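Peaked cap

A peaked cap is a soft or stiffened head covering with a stiff brim, called a peak or visor, on the front only. It differs from a hat, which has a brim all the way round, and from a beanie or skullcap, which has none. The term covers flat caps, baseball caps, cycling caps and the caps worn as part of many uniforms.

Parts

The main part is the crown, which covers the top of the head. On most modern sports caps it is sewn from several wedge-shaped panels that meet under a small covered button. Flat caps have a one-piece or eight-piece top which is drawn forward and stitched or snapped to the peak. The sweatband is a strip of cotton or leather sewn round the inside edge. It takes up perspiration and stops the seam from rubbing the forehead.

The peak is made from two layers of cloth over a stiffener. Card was used until plastic became cheap, and older caps often lose their shape after washing for this reason. The rows of stitching on the peak hold the layers together.

Sizing

Fitted caps are sold by head measurement, taken just above the ears. Adjustable caps have an opening at the back, closed by a buckle, a plastic strap with studs or a hook-and-loop tab. A stretch cap has elastic in the sweatband and no opening.

Close-fitting caps without loose parts are common in workshops and kitchens, where their main use is to keep hair out of the way. Black and navy are usual colours, as they show fewer marks.

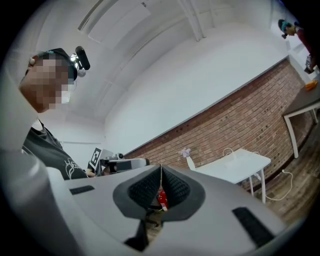
Souad Naciri objects to the word "fitted" being used for anything with elastic in it, and holds that a cap is fitted only if it was cut to a single size. Most sellers do not keep to this rule. The maker Boseo lists its stretch caps as "fitted, two sizes", while Hattori uses "fitted" for single-size caps and "flex" for the rest.

Materials

Cotton twill is the most common cloth. Wool and wool blends are used for winter caps and for flat caps, and polyester for running caps, which are often vented at the sides. Linen is sold for summer wear but creases easily. Waxed cotton sheds rain well and must not be machine washed.

Care

Most cotton caps can be washed by hand in cool water with a mild soap. They are best dried over a bowl or a rolled towel, away from direct heat. Wool caps are brushed when dry and sponged if marked. A cap with a card peak should not be soaked.

Collecting

Caps given away by farm suppliers, bus companies and small breweries are collected in several countries. The private collection of Santeri Kiiskinen, shown in the town of Dunance each November, holds 1,676 caps, of which 494 are from transport firms. The printed list gives the maker, the cloth and the type of fastening for each one. It leaves out 27 caps whose labels have been removed.

See also

Beret
Bucket hat
Flat cap
Sun visor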